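Skaridik-Portes-Ouvertes

Fiche de données et notes de lecture

Ce dépôt contient les enregistrements faits pendant la journée portes ouvertes de l'atelier Mernau, le samedi 6 avril 2024. Les visiteurs ont pu regarder le robot à deux bras travailler sur une table, et ceux qui le voulaient ont pu le piloter eux-mêmes pendant quelques minutes. Nous publions les épisodes avec les erreurs, les hésitations et les objets tombés.

Si vous cherchez le jeu de données principal, enregistré par nos opérateurs habituels, il se trouve dans le dépôt Jandlow. Les deux utilisent le même format et peuvent être chargés ensemble.

Contenu

– 100 épisodes de manipulation sur table
– durée maximale d'un épisode : 60 secondes
– 6 tâches, décrites dans le fichier taches.csv
– images de la caméra de tête, positions des articulations, ouverture des pinces
– une note écrite par épisode, en français, parfois très courte

Les tâches

Elles ont été choisies pour être comprises par un visiteur sans explication longue : saisir un objet sous emballage, le poser dans une bassine, le passer d'une pince à l'autre, pousser un petit bloc, tirer un mouchoir d'une boîte, ramasser ce qui reste sur le tapis. La troisième est la plus difficile. Presque 60 secondes sont souvent nécessaires à un débutant, et plusieurs épisodes s'arrêtent avant la fin à cause de la limite de temps. Ils portent la mention « incomplet ».

Déroulement de la journée

La démonstration se faisait par petits groupes de 6 personnes. Un opérateur montrait d'abord une tâche complète, ensuite les visiteurs prenaient les commandes l'un après l'autre. Entre deux groupes, nous remettions les objets sur le tapis sans suivre un plan exact, donc leur position change beaucoup d'un épisode à l'autre. Pour l'entraînement, cette variété nous semble utile. Pour une comparaison stricte entre deux modèles, elle est gênante, et nous conseillons alors Jandlow.

Le matin, la pince droite était réglée avec une force trop faible. Le réglage a été corrigé à midi. La colonne « force_pince » indique la valeur pour chaque épisode, il faut la lire avant de mélanger les deux moitiés de la journée.

Installation et lecture

Décompressez l'archive dans un dossier vide, puis lancez le script lire_episode.py avec le numéro de l'épisode. Le script affiche les images et trace les courbes des deux bras. Il a été testé seulement sous Linux. Les conversions vers d'autres formats sont dans le dossier outils, écrites par l'équipe Acheampong, qui les maintient séparément.

Les angles sont en radians. L'ouverture des pinces va de 0 (fermée) à 1 (ouverte). Le bras gauche vient toujours en premier dans les tableaux – c'était l'inverse dans les anciennes versions de Jandlow, faites attention.

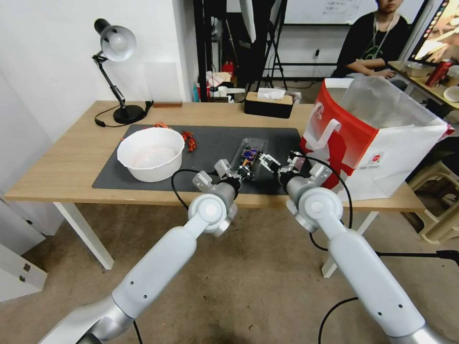
Peut-on utiliser les épisodes des visiteurs pour entraîner un modèle sans les filtrer ?

Cela dépend de la tâche. Pour pousser le bloc ou déposer un objet dans la bassine, nous les avons utilisés tels quels et l'apprentissage reste stable. Pour le passage d'une pince à l'autre, il vaut mieux retirer les épisodes marqués « incomplet ».

Limites connues

L'horloge de la caméra et celle des bras ont un petit décalage, corrigé dans les fichiers mais pas dans les journaux bruts. Les notes ont été écrites par plusieurs mains et le vocabulaire n'est pas unifié : « pince », « main » et « préhenseur » veulent dire la même chose.

Versions

1.0 : première publication.
1.1 : ajout de la colonne « force_pince », correction de deux notes inversées.

Une nouvelle journée portes ouvertes est prévue en novembre à l'atelier Mernau. Les épisodes seront ajoutés dans un dossier à part, avec la même numérotation des tâches. Pour signaler une erreur, ouvrez un ticket dans le dépôt Skaridik avec le numéro de l'épisode et, si possible, le moment en secondes.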